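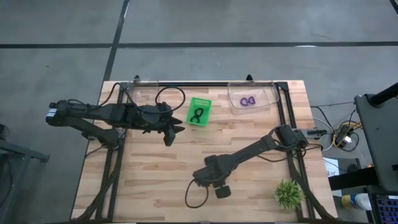 Foto: Werkstatt Hutham / Projekt Trilora

Werkbuch, Mai, kurz nach 14 Uhr

Der Tisch ist wieder ein Tisch. Die Holzplatte habe ich am Vormittag freigeräumt, und darunter lag tatsächlich noch die ganze Platte, helle und honigfarbene Streifen, schöner als in Erinnerung. Übrig bleiben durften unter anderem der grüne Korb und die durchsichtige Schale.

Ordnungssystem bis auf Weiteres: Schwarzes in den Korb, Lilafarbenes in die Schale. Im Korb liegt das schwarze Teil in Form einer Acht. Im Teilebuch steht es als »Cù«, ohne weiteren Kommentar, vermutlich war der Eintrag einmal jemandem völlig klar. Mir nicht. Wer es weiß, schreibt es bitte daneben, mit Bleistift und leserlich.

In der Schale die beiden kleinen lila Teile. Ob Ringe oder Herzen, darüber wurde beim Kaffee länger geredet als über das Budget. Auf der Liste stehen sie jetzt als »lila, klein«. Damit können beide Lager leben.

Zur Schale: bleibt. Man sieht auf einen Blick, was drin ist, und der Rand hält die Kleinteile dort, wo man sie hingelegt hat. Der Korb hat Schlitze im Rand, was hübsch aussieht und für Schrauben vermutlich eine Einladung ist. Also keine Schrauben in den Korb - die kommen ins Regal, Fach 7, wie seit jeher beschlossen und seit jeher ignoriert.

Bei Vivier noch eine zweite Schale bestellen, gleiche Größe. Lieferzeit unbekannt, Hoffnung mäßig.

Offen: Platte ölen (Dose steht im Flur), Etikett für den Korb, Teilebuch ab Seite 145 nachtragen. Kaffeetassen bitte weiterhin auf die Fensterbank - der Tisch hat sich gerade erst erholt.

Neueste Einträge
- Regal, Fach 7: eine Bestandsaufnahme
- Trilora: Kleinteile, zweiter Anlauf
- Wer hat den langen Inbus?

Diese Seite verwendet Cookies. Mehr erfahren | Einverstanden

© Werkstatt Hutham · Kontakt · Nach oben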